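From: Vilgot Halvorsen
To: gripper-bench list
Date: Monday, November 9, 2020
Subject: Re: Re: fingers for the drive caddy task

Hello all,

Mehwish asked for numbers on the drive insertion job and I said I would write up what we have so far. We are still on the open PC tower laid on its side, with the Robotiq two-finger on the silver arm. One picture from the side of the table and one from the wrist camera:

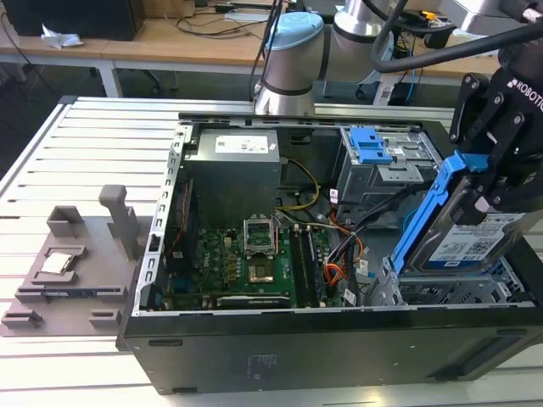
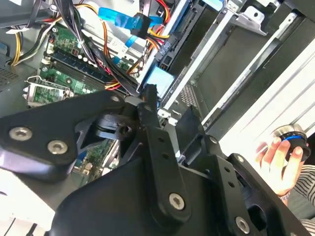
First the quoted part, so the answers make sense.

On Friday, Mehwish Janjua wrote:
> We want to start the same task at Drornemside after the move and
> I have to order parts this week. Three things I need from you:
>
> 1. Did the long fingers from Punberg make any difference, or
> should we stay with the stock ones?
> 2. Is the wrist camera any use once the gripper is down inside
> the case? Bello says no, Hrvoje says yes.
> 3. What grip force are you running on the caddy? Ours slipped
> in February and we never found out why.
>
> Also, if you have a drawing of the fixture plate, please send it.
> Ours was made for the old board and the pockets don't fit.

1. Fingers. We ran 100 insertions with the stock fingertips and 100 with the long ones from Punberg. Stock: 91 went in on the first try. Long: 84. I had expected it to go the other way. The long ones get you further down past the cage wall, but they bend a little when the rail touches the edge of the cage, and then the caddy sits crooked and the force limit trips. With the stock tips the gripper body comes closer to the cables, so you have to tie the power bundle back before you start. We lost four of the nine stock failures to a cable getting between the caddy and the cage. I would buy stock and spend the money on cable ties.

Consolacion wants to try the long ones again with a steel insert. If she gets to it I will post the result, but don't wait for it.

2. Wrist camera. Bello and Hrvoje are both right, depending on how deep you are. Above the case it is good. You can find the cage, the memory slots and the socket bracket with no trouble. Lower down the linkages fill a big part of the view and throw shadows on whatever is under them, and the last bit of the insertion has to be done on force alone. What helped us was to take the cage position from one wrist image at the hover pose, save it, and not update it after that. We had an update running the whole way down at first and it pulled the target to one side whenever a shadow moved over the rails.

The side camera is better for checking the caddy angle. I would not try to do this task with only one of the two. If you have to pick one for the first week, take the side one, and teach the hover pose by hand.

Watch your exposure too. Bright parts of the case wash out and the auto setting then makes the board too dark. We fixed the exposure by hand and left it there.

3. Grip force. The setting we use is a bit under half of the range. More than that and the caddy flexes, and the rails are no longer parallel. Less and it turns in the fingers when it meets the cage. My guess about your slip in February is that you gripped too far back. We moved our grip point forward by 2 mm and the turning went away almost completely. Please check yours before you change the force.

The pads wear as well. Hrvoje has kept a log, and he puts the useful life at 4,000 closes for the plain rubber. After that they look fine but they are shiny and the caddy starts to creep. Order a spare set.

4. Controller. You didn't ask, but Brusow will want to know. We tried the Pakzad controller for two days against the one we have. The force reading is cleaner and the motion down into the cage is smoother. Against that, it took Bello most of a day to get the gripper talking to it, and after a protective stop you have to home the gripper again by hand. With a task that stops as often as this one, that gets old fast. For now we are staying with ours. If they fix the homing I would look at it again.

5. Fixture plate. I will send the drawing separately, the file is too big for the list. It is 3D printed in one piece and took most of a weekend. The pocket for the processor is shallow on purpose so the fingertips can get at the sides of the chip. If you print it, check the pocket with a real chip before you bolt the plate down, because our first one came out too tight and had to be sanded.

We have not started on the processor with the new settings. The plan is 700 runs across both parts before the end of the month, and the drive comes first. I'll send the raw logs to anyone who writes to me off list.

Does anyone have a spare drive cage for a tower like this one? Ours is getting scratched along the slots and I'd like to swap it before the long run.

Vilgot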